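Why I'll Always Defend the Messy Craft Table

I keep reading that a good card maker needs a tidy space, and I just can't agree! My favorite cards from the Letstead swap in September all came out of total chaos – scraps everywhere, three ink pads open at once, and a background I'd given up on the week before.

When everything is put away, I only reach for what I already know. When it's spread out, a strip of coral paper lands next to a navy sentiment and suddenly I have a card.

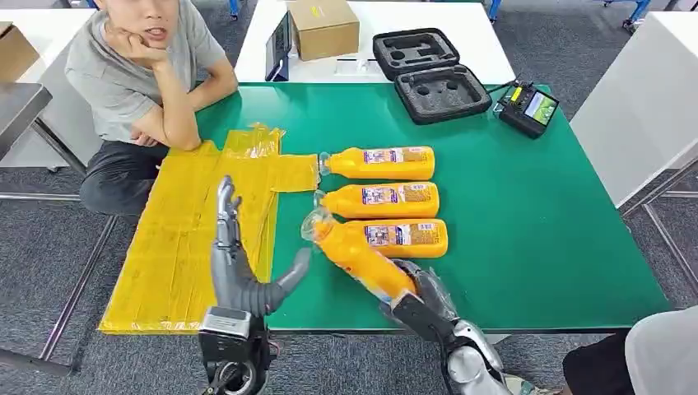 And please use the good paper! I hoarded a 70-sheet Evow pad for ages because it was too pretty to cut. Then I made a whole batch of birthday cards from it in one weekend, and I loved every single one (even the one with the crooked banner).

I feel the same way about leftovers. I have over 300 die-cut leaves in a jar, and they've rescued more plain cards than any new stamp set has.

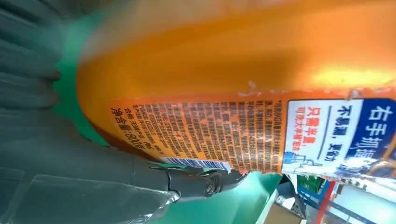 Orange bottle, with the small print in Chinese.

So leave the scissors out tonight. Ink something without a plan, and mail it even if the edges are a bit wonky. Your friends will be thrilled to get it!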